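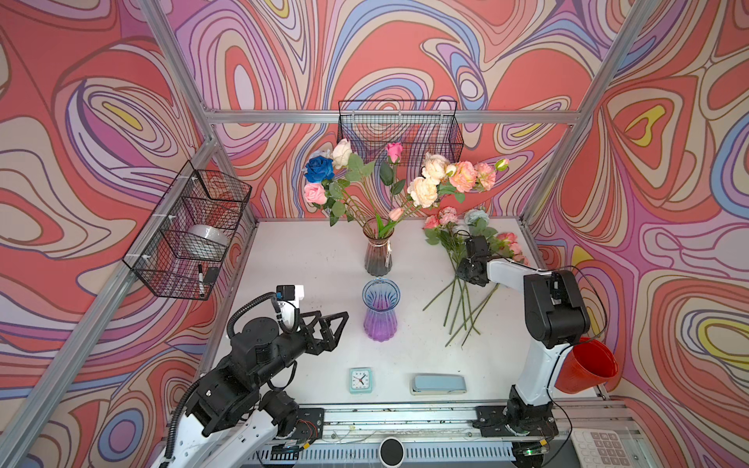 Fig. 1. Two-arm bench cell with flower-handling task. The right gripper has hold of the stems; the purple vase is empty.

Course materials > Automation for Small Firms > Unit 9 > Handout B

Notes Slides Reading list Tutor contacts

Reviewing a kit before you buy: the Endura bench cell

Tutor: Shiuli Kanagaratnam

Endura is sold by Witbridge as a complete cell: two arms on a shared rail, grippers, wrist cameras and software. The price on our quotation is 1,338 a month, with a one-off set-up charge of 700. Training is extra – ask for it in writing.

Flowers are a fair test for a kit like this. Stems are thin and bend, and heads hide the part the gripper needs. Glass is harder still, as a camera may pick up what lies behind it.

Points to check in a trial:
- Can each arm reach the whole table?
- Will it let go of a stem cleanly?
- What does the operator do when something falls over?
- Who pays for worn gripper fingers? 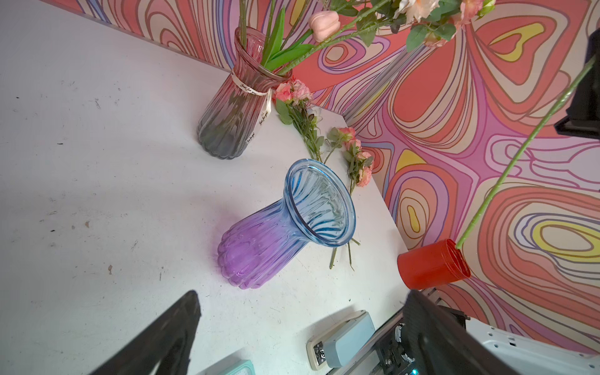 Fig. 2. Wrist camera view. Ribbed vase on its side, carnation-type stems behind it; the other arm holds a single stem at the red cylinder.

Look at how much of the wrist view the fingers take up. Ask the supplier whether the software uses this view alone or combines it with others.

Task for December: write one page advising Prallside, a small florist, whether to rent or wait. Use the quotation above and state any costs you have assumed. Send drafts to Nazanin Daneshvar.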